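Week 9 notes: planning a pour with two hands
Robot Software Studio, Kestthorpe

Welcome back, everyone, and do bring a cup of tea, because this week we finally put perception and planning in the same program (and they don't always get along!). Our task is the drink dispenser. The planner sees it as 3 stages: grasp, align, pour. Most of your marks will come from align, so please start there.

A clear glass is a rotten thing for a depth sensor. Points go straight through the wall and land on whatever is behind, so in Plornesa we fit the rim first and work out the rest from the hand pose. 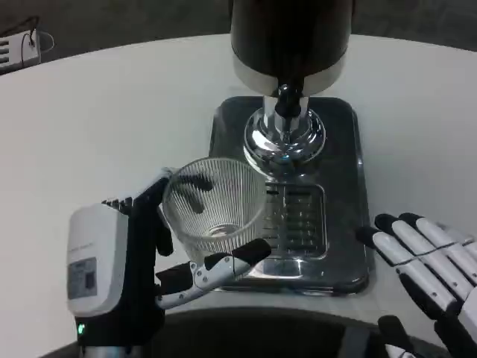 Figure 1. Ribbed glass in the left hand, mouth up, near the spout.

Once you have a rim estimate, send it to the planner as a goal region — a single point makes the solver terribly fussy. Give it about 400 samples before you let it give up, and log the failures by colour so you can find them later.

The other hand still has to be in the collision model, even when it has no job in the current stage. The same goes for the tray, and for any cable near the wrist. 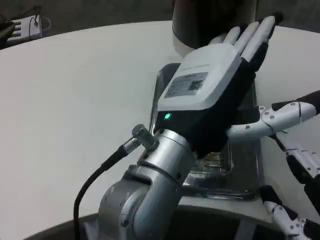

Tjoa wrote on the course board that padding both hands made every plan fail near the tray, and that shrinking the padding on the fingers alone fixed it. Do try that before you touch the solver settings.

Logs are due within 72 hours of your lab.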